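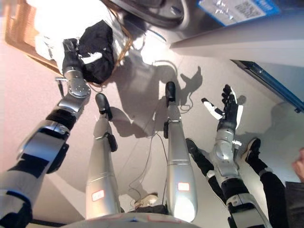
工单附图:左手抓着黑色布袋,右手张开,两腿之间的地面上有线缆。

工单编号:421
项目:Ploketti 人形机演示间
提交人:Farzad Bahrami
处理人:Ute Stüber
类别:操作规范 / 人机同区作业
状态:处理中,等现场回复

提交内容(Farzad,上午 9:40)
各位好,先谢谢你们上回那么耐心地帮我们调手部参数,抓软东西比四月份顺多了,大家都很高兴。今天想问的不算故障,算是规矩上的事,请别嫌我啰嗦。我们在做布袋抓取的练习,左手抓袋子,右手保持张开待命。做到第三轮的时候,控制台弹了一次提示,代码 102,动作停住,袋子还抓在手里,没有掉。我按了确认,又能继续。可是翻手册,102 写的是“作业区条件不满足”,没说是哪一条不满足。附图是我当时存下来的头部视角,请帮忙看看我们哪里做得不合规范。

回复(Ute,上午 10:15)
Farzad 你好,图很清楚,谢谢你写得这么细,这样的工单我最喜欢处理了!先说代码:102 是一个汇总提示,底下挂着好几个条件,光看界面确实分不出来,得看日志。麻烦你把提示前后各 3000 毫秒的日志导出来传上来,路径在“维护—事件—导出”里。

日志到之前,我先照着我们的现场守则和你的图说几句。

一是人的位置。右臂旁边有一个人的两条腿,离手臂很近,画面右边还露出一点手指。守则第四节写得比较严:手臂上使能以后,陪同人员要站在臂展之外,再留 1000 毫米。我从图上量不出实际距离,但看着是不够的。请你们在地上贴一圈线,按臂展完全伸直来量,别按平时的姿势量,我们自己一开始就量错过。

二是线缆。两腿之间有深色的细线一直拖在地上,旁边就是一只米色的鞋。我不知道这些线接到哪里,请你们顺着查一遍,能走线槽的走线槽,走不了的用压条固定,留出腿部摆动的余量。人走的路和线走的路最好分开。

三是光。地面靠上的地方很亮,影子边缘很硬,手指的影子都看得出形状。守则里对照明只有一句“均匀、无直射”,写得太短,这是我们的责任,我会提给 Wike 那边改文档。你们先试试把窗帘拉上,或者把灯转个方向。

另外,急停按钮归谁拿?请在班前表上写明一个人的名字,这个人不兼做递东西的活儿。

补充(Farzad,下午 1:20)
日志已上传。急停这件事问得好,说来惭愧,我们一直是谁离得近谁按,从今天起改成班前指定。窗帘也拉上了,屋里暗了一些,大家说眼睛舒服多了。线还没查完,有一根绕到柜子后面去了,得等下午挪柜子。还想问一句:软物抓在手里时弹出提示,正确的做法是先松手还是先下使能?我们几个人意见不一样,吵了一中午。

回复(Ute,下午 2:05)
日志收到,里面触发的子条件是“区域内有人”,和我猜的第一条对得上。光照那一项没有触发,不过还是请照着改。

关于先后顺序:先让人退到线外,再由拿急停的那位确认手臂静止,然后从控制台发“缓慢张手”,袋子落地之后才下使能。不要伸手去接袋子,也不要从手指间往外拽,哪怕袋子很轻。提示弹出来以后,也不要直接按确认继续。确认键只表示“我看到了”,不表示条件已经恢复,这一点界面上的字确实容易让人误会。同类的反馈我们这边已经攒了一些,下一版 Estent 控制台会把两个动作拆成两个按钮。

待办
Farzad:贴地线,查完剩下的线缆,更新班前表,改好之后按原来的动作重跑三轮,并上传日志。
Ute:把 102 的子条件清单整理成一页发给现场;向 Wike 提交照明条款的修改意见。

补充(Farzad,下午 4:50)
地线贴好了,黄色的,从墙边一直贴到门口。柜子后面那根线也找到了,明天换成短一点的再固定。三轮重跑放在换线之后,到时候把日志挂在这个工单下面,先别关单。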